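Project Report: Fathers' Stories in Kultia
Submitted by Ans Leemans and Dinesh Chaturvedi
Supervisor: Gerrit Vermeulen

1. Purpose

The project set out to collect short written accounts of fathers and grandfathers in the town of Kultia and to study how families choose to tell them. Earlier coursework in the department dealt mainly with published memoirs. The present report deals with contributions from readers of the Rekden, a local weekly, which agreed to print our call for stories in December.

2. Method

Contributors were asked for one photograph from a family album and a text of any length. Over 100 replies were received. Each was read by both authors and sorted by its main theme: work, illness, migration, play or reconciliation. Where a reply fit more than one theme, the opening paragraph decided the matter. Disagreements were referred to Radoslava Krajčí, who also checked all translated texts against the originals.

Written consent was obtained before any passage was quoted. Two contributors later withdrew, and their accounts have been removed from the totals and from the appendix. 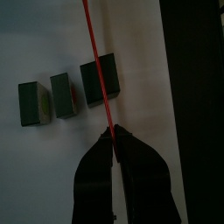 Three dark green blocks on a pale surface.
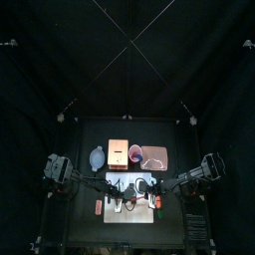 3. Findings

Work was the most common theme. Many contributors described a father through a single task he repeated, such as sharpening knives on the back step or driving the early bus to Grundier. Feelings were seldom named in these accounts. One daughter wrote only that he "left the porch light on until I was thirty."

Accounts of illness were longer and more often written in the present tense. Sons wrote less about conversation than daughters did, although the difference was small and may reflect who reads the weekly.

Grandfathers were treated more gently than fathers. Cor Van Dijk, whose account of his grandfather's years at the Miranda bakery is given in full in the appendix, told us that he had found it easier to write about a man he knew only on Sundays - his own father appears in one line.

4. Limitations

The call was printed in one language and asked for a photograph, which may have discouraged families without albums. Stepfathers and foster fathers are poorly represented. A second call should name them directly and allow spoken contributions.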